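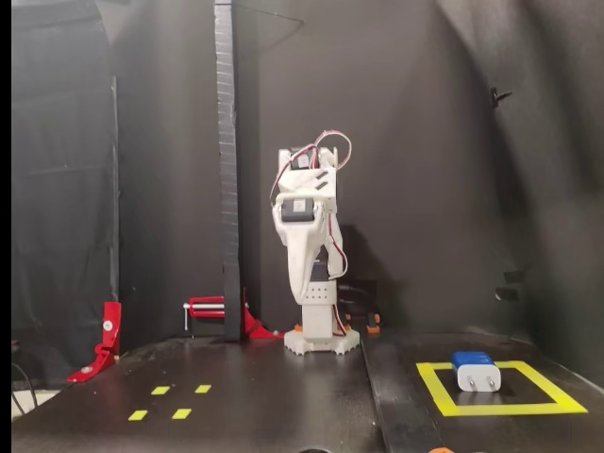

The arm on the club table, with the marked squares and the plug charger set out for the pick and place task.

From: Liliana Bassi
To: Bundilville Robotics Club list
Date: 10/10/22
Subject: Re: Arm keeps missing the right-hand square

Hi Gaetano and everyone,

Answers below your message, and then a few things for the whole group before the Kindby day in November.

Gaetano Benedetti wrote:

> Hi all,
>
> Our group had the table for the whole session and we still can't get
> the arm to place the charger reliably. It is fine going to the left
> side. When we send it to the square on the right panel it drops short,
> and it gets worse the longer we run it.
>
> We have tried three things. We re-entered the link lengths from the
> sheet. We slowed every move down to half speed. We swapped the power
> supply with the one from the other kit. The slower speed helped a
> bit, the other two made no difference that I could see.
>
> Questions:
>
> 1. Is the zero position for the middle servo meant to be the one on
> the sheet, or the one in the file on the club laptop? They are
> different.
>
> 2. Are we allowed to move the tape?
>
> 3. Does the object have to be the charger? Two of the kids want to
> use a block because it is easier to grip.
>
> 4. Who has the small screwdriver set?
>
> Thanks,
> Gaetano

1. Use the one in the file. The sheet is from last year, when we had the old horns on the servos, and I should have thrown it out. If your group typed in the numbers from the sheet then your link lengths are wrong as well, so please reload the file and start from there. The version you want is called treron_arm_2. Treron is just the name the first group gave the arm and it has stuck in all the file names, so don't go looking for a manual under it.

After you reload, send the arm to its home position and check it by eye. The mast should be square to the base. If the upper link is leaning when the software says it is straight, the horn has gone back on one spline out. Take it off, send the servo to centre, and put the horn back on. Don't fix it by adding an offset in the code. We did that last term and ended up with offsets on top of offsets, and it took most of a session to get them out again.

2. No, please leave the tape alone. The four markers at the left are the corners of the start zone and the yellow outline on the right panel is the target. All the groups are working to the same layout. If a piece lifts, press it back down in the same spot, and if it won't stick, tell me and I will measure it out again.

The seam in the table runs between the two zones, so do check that one panel isn't sitting higher than the other. Lay a ruler across it before you start. A small step at the join could easily have you short on one side and fine on the other, and I would look at that before changing any more code.

3. It has to be the charger for the scored runs. A block is fine for practice. I know the charger is awkward, and the prongs make it sit differently depending on how it is put down. For the scored runs it goes down on its side. Get the kids to practise with it early, even if they use the block to sort out the path first. Kristiansen's group has been closing the gripper a bit at a time instead of all in one go, and they are happy to show their code to anyone who asks.

4. I have the screwdrivers. They came home in my bag by mistake. I will bring them to the next session.

On it getting worse as you go: that sounds like heat to me. Small servos don't like holding a load for long, and if the kids leave the arm stretched out while they talk about the next step, the servos are working the whole time. Add a rest pose to your program with the arm folded in, and send it there whenever you are not moving. Give it 15 minutes off if a servo feels hot to touch. I can't be sure that is the cause, so please write down the time of each run and where the charger landed, and we can see if there is a pattern.

Now for everyone.

Wiring. Please look at the servo leads before you power up. They need enough slack to go over the top of the arm without pulling, and they must not catch when the base turns. If you unplug anything, check the colours against the board before you plug it back in. We have lost one servo this year from a plug put in backwards.

Clamps. The red brackets on the left side of the table stay where they are. If you find one loose, do it up by hand and let me know.

Curtains. Leave the curtains in place while you are running. Pull them straight if they have bunched up near the arm.

Logbooks. Each group needs a page for every session with what you changed and what happened. The judges at Kindby will read them, and last year we lost marks there that we could have had for very little work. Rough notes in pencil are fine. Photos are fine too if you put a line of writing with them.

Spare parts. We have up to $800 to spend before the end of the year. I would like to get spare servos and another roll of white filament first, and then see what is left. If your group wants something else, reply to the list with the part and the price so everybody can see it.

Printing. The printer is free again. If you want a changed gripper, send me the file and say which group it is for. Please check the hole sizes before you send it. The last lot came out too tight for the screws and had to be drilled.

Gaetano, if your group is still dropping short after the reload and the ruler check, send me the log of one full run and I will go through it before we next meet.

Liliana

--
Bundilville Robotics Club list
To leave the list, reply with the word "remove" in the subject line.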